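Trailer Loading, Part Two: Backing Out Under Control

Most loading problems get worked from the front. The horse is asked to walk in, he walks in, and the lesson ends. Unloading is treated as the easy half, and it is where a large share of scraped hocks and broken halters come from. A horse that rushes backward has usually learned that the ramp is the way to relief, and every fast exit confirms it.

Before you go near the trailer, check the back-up on flat ground. With a plain halter and a 9-foot lead, the horse should move back one step on light pressure at the noseband and stop when the pressure goes away. One step, then a pause. If he takes three steps for one request, he will take ten on a ramp. Work both in the open and along a fence, and keep the poll level with the withers or lower. A horse that backs with his head up hollows his spine and loses track of his hind feet.

The second stage is an edge. A rubber mat over a sheet of plywood will do. Lead him across it forward, stop with the hind feet still on the board, and ask for a step back. Later, stop with only the front feet on and back those off. He needs to learn the change in height and sound behind him, where he cannot see it. At Kurkholm, a boarding barn where I taught for several seasons, we used a low wooden bridge for this and allowed no horse on the trailer until he could halt anywhere on it for 60 seconds.

At the trailer, load the front feet only. Halt, wait, back off. Repeat until the step down is slow, then add the hind feet. Do not tie the horse during this work, and do not fasten the butt bar behind a horse that is still learning to stand. When you do begin to use the bar, the order is fixed:

Loading: horse in, bar up, then tie.
Unloading: untie, bar down, then ask for the back-up.

A horse tied by the head with nothing behind him will pull, and a frightened one can bring over 200 pounds of force onto a halter ring in an instant.

Ramp and step-up trailers need separate practice. On a step-up, the first hind foot reaches down into space, and many horses freeze or jump. Park with the rear wheels in a slight dip so the drop is smaller, and let him search for the ground. Keep the lead slack while he looks. Tasard, a gray gelding of 16 hands, needed four sessions on this single step and has unloaded quietly ever since.

End each session with the horse standing inside – relaxed, hind feet square – before the last exit. Next month covers the first short haul.

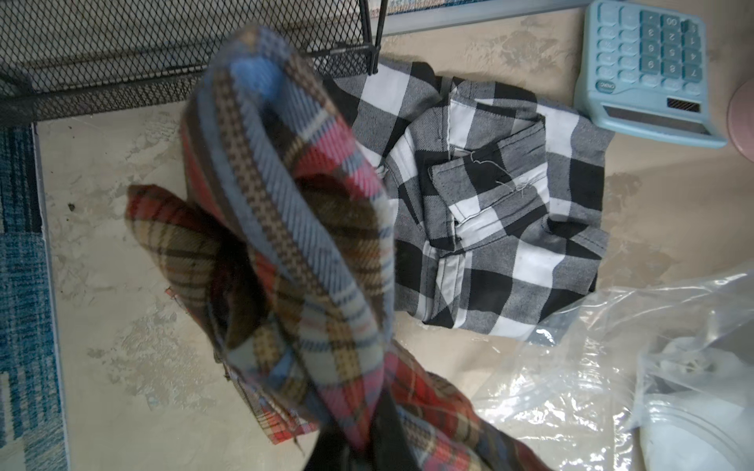

Kacper Sowa writes that the order of bar and tie should be painted on the trailer door, and that his mare Celau still swings left on every exit, even after a month of work along the fence. He asks whether a second handler at the hip would help or only crowd her.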